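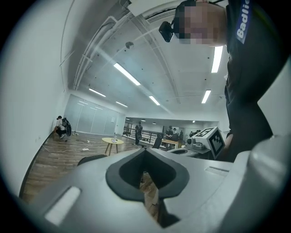

Bleddyn Gwilliam told me last month that a busy room will ruin hand-held gripper recordings, and that I should throw out anything with another person moving in the background. I'm not sure he is right, so I'm asking before I delete half our work.

We collect examples for a learning system that has to pick up small parts and put them in trays. Each person works a pair of grippers with marker cubes on them, and there is a head camera as well. So far I have 182 takes. In 70 of them the tracking of one gripper drops out for a moment, nearly always when the two hands come close together. Several people record at once because we only have the room until the end of August.

Should I bin the takes with people in them, the takes with dropouts, or both? And is there anything we can do about the dropouts while we record?

Roksolana Demchenko
Posted in: Robots and automation > Training data > Recording by hand

Svyatoslav Horobets

Keep the people. If the system will run somewhere with staff walking past, it needs to have met that. I would only drop a take if somebody reaches into the work area or hands you something.

Dropouts are a different matter. Look at how long they last before deciding. We fill gaps of up to 8 camera images from the readings on either side and cut the take if it is longer than that. A gap in the middle of a grasp goes, whatever its length — the hand is changing speed there and the filled-in path will be wrong.

For the recording itself, most of our trouble was one cube getting in front of the other as seen from the head camera. Before a session each person holds the gear in front of them, looks down at it and checks on the screen that both cubes are being read. 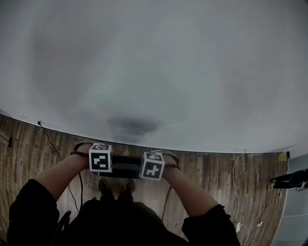

Then they move their hands slowly to the left, to the right and in towards the chest, and stop if either reading goes. It takes a minute. Write the result in the session notes with the person's name, as some people hold their wrists turned in and lose the same marker every time. Moving the trays further apart helped them more than telling them to hold their hands differently.

Emília Zeman

Just record more. We had some 900 takes in the end and the bad ones didn't matter.

Su-bin Kong

I'd be careful with the answer before mine. If the dropouts nearly all come when the hands meet, the bad takes are all bad at the same step, and more takes won't even that out. Sort your 70 by what the hands were doing first. Also check your cables don't pull on the cubes. One of ours had shifted slightly on its mount and we had to measure it again.

Contact us | Copyright Finddale Community Help | Back to top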